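TXT 214 Surface Pattern for Furnishing Textiles
Unit 4 notes: repeat, scale and colour separation
Coordinator: Soudabeh Daneshvar

4.1 Repeat size
The repeat is the smallest area of a design that tiles without a visible join. On rotary machines its length is fixed by the screen circumference. Flatbed and digital printing allow other lengths, but the width must still divide evenly into the printable width of the cloth.

4.2 Repeat structures
Block: each unit sits directly beside and below the last. Lines form easily.
Half-drop: each column is shifted down by half the repeat. Standard for botanicals.
Brick: each row is shifted sideways by half the repeat.
Tossed: motifs are rotated within the unit so the cloth has no top or bottom. Cutting waste is lower.

4.3 Colour separation
Each spot colour needs its own screen. Adjacent colours are trapped – one is extended slightly under the other – to hide small errors in registration. The Loltholm exercise allows a maximum of 15 screens. Mottled grounds count as at least 2.

4.4 Pile fabrics
Pile scatters light and softens edges. Fine lines should be thickened before separation, and veins tested on a strike-off at full size. Large leaf motifs tolerate pile better than small florals.

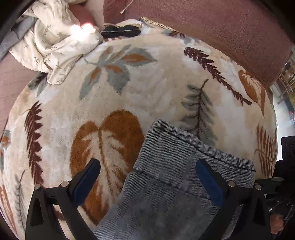 4.5 Before the next tutorial
Read the Tedesco handout on half-drops. Submit one botanical repeat in half-drop with a written rationale of 500 words. Files go to Kamran Bahrami by 5 pm.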